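### 3.2 Building the cell at home

The Mirneck cell was put together on a kitchen-sized table in Thodoris Kouris's garage, and we are still delighted by how little it took. Clear acrylic panels sit right on the wooden top and mark off the work area. We kept the old, scuffed table on purpose: a vision model that only knows clean white benches is not much use in a real house!

Objects are toy food and a light blue plastic plate. A trial starts with the plate empty and ends when the chosen toy rests inside the rim, or after 21 seconds. We ran 200 trials with the panels in place and another 200 without them.

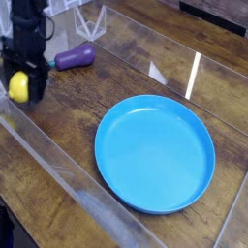

**Figure 2.** The cell, with a yellow object in the gripper, the purple eggplant toy and the plate.

Reflections were our main worry going in. Clear plastic throws bright streaks under even light, and the first Somum detector sometimes took one for the edge of a dish. Retraining it on pictures from the garage table fixed most of this, and it was great fun to watch the false hits drop away over a single weekend. The grasp planner is unchanged from Section 3.1, apart from a slower approach near the walls.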